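Prindon Swap & Sort Forum
Board: Sorting, Storing, Getting Rid
Thread: Necklaces in a cardboard box, am I a monster

Page 1 of 2

grimus_attic
Joined: February
Posts: 7

I have been told, by someone who keeps her earrings in a rack like a spice merchant, that my method of storing jewellery is a disgrace. The method is a box. Everything goes in the box. When I want something I put my hand in the box and pull, and whatever comes out is what I'm wearing.

I will admit the pull has been getting longer. Last time I wanted one string of beads and got a string of beads, half a bracelet and a safety pin.

So I'm having a sort-out. What do people keep theirs in? Bear in mind I own nothing worth stealing and will not be buying furniture for it.

teasmade
Posts: 1,000

Ice cube trays. One compartment per thing. The end.

grimus_attic

And where do the long necklaces go in an ice cube tray?

teasmade

You coil them.

grimus_attic

I've met my necklaces. They won't stay coiled.

Mrs_Lidless
Posts: 151

Hooks. Inside of the wardrobe door, the little stick-on ones, one necklace to a hook. I did mine four years ago and haven't had a knot since. I have had several hooks come off at night, with a noise like a burglar being sick on a xylophone, but no knots.

old_quintanilla

Please don't hang pearls. If they're strung on silk the thread stretches and you end up with gaps, and then one day you end up with pearls all over the stairs. Flat, in something soft, away from anything with a buckle. My mother kept hers in a sock.

Mrs_Lidless

Mine are plastic. They'll outlive the wardrobe.

old_quintanilla

Then hang away. I was speaking to the thread generally.

teasmade

A sock, though.

old_quintanilla

A clean sock.

plinth
Posts: 2

Long-time reader. I have the Grurkitz stacking trays, the felt-lined ones, and I'd say they're fine if you have a drawer the right depth. I don't have a drawer the right depth. They live on top of the microwave.

Also, you're all talking about where to put it and the poor woman hasn't sorted it yet. Tip everything out on a bed with a pale sheet on it, best light you can manage, and do it there. Dropped beads stop where they land on a bed. On a table they go under the cooker and you meet them again when you move house.

Mrs_Lidless

Disagree about the bed. A bed has a dip. Everything rolls into the dip, and then you sit in the dip. Tea towel on a tray, much better.

plinth

Depends on the bed, surely.

Mrs_Lidless

It depends on who's been sitting on it, and I'm not getting into that.

grimus_attic

Bed it is, I haven't got a tray. I've hacked the top off a cardboard box with the kitchen scissors so that I can see in, and I'm keeping the sorting inside that. Anything that falls, falls into cardboard. I regard this as engineering.

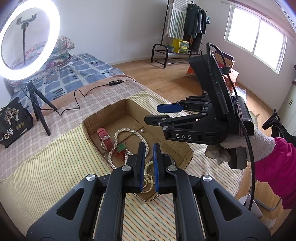

The box, on the bed, under the ring light. Pearls at large.

teasmade

Did you cut that with scissors or your teeth?

grimus_attic

The scissors are from a set. It was a cheap set.

old_quintanilla

There's a bead on its own near the back of the box. Before you do anything else, put it in an envelope and write on it what it came off. If you don't know what it came off, write that. I have an envelope from years ago that says "blue?? ask" and it has been more use to me than you'd think.

And get that pink watch strap out from in with the pearls. It's got a buckle on it.

grimus_attic

The strap has no watch. I don't know where the watch went. I've been keeping it in case the watch comes back.

Mrs_Lidless

It isn't coming back, love. Bin.

plinth

Don't bin it! It's leather, the buckle's worth having for a bag or a dog collar. Very small dog.

teasmade

What's the little red and green thing with the tassel? I want it.

grimus_attic

No idea what it's off. It's staying, it's the only cheerful item I own. The round dish is staying as well, I'm going to use it for rings as soon as I've got the cream beads out of the way.

Mrs_Lidless

For the record, I still think the bed was a mistake, but I'll give you the striped sheet. Very seaside.

old_quintanilla

If any of those strings do knot up, lay the knot on something flat and open it with two pins. Don't pull. A pinch of talc helps with fine chain, but keep it off the pearls. I've spent up to an hour on a single knot and been perfectly happy.

teasmade

That's the saddest thing anyone's posted on here, and I've read the grouting thread.

grimus_attic

Update for those still awake. Pearls are in a sock. Cream beads are in the other sock. Strap is in the kitchen drawer with the batteries, where I'll find it in a few years and wonder. Everything else has gone back in the original box until I've bought some hooks.

teasmade

So you've still got the box.

grimus_attic

I've got two boxes now.

Go to page 2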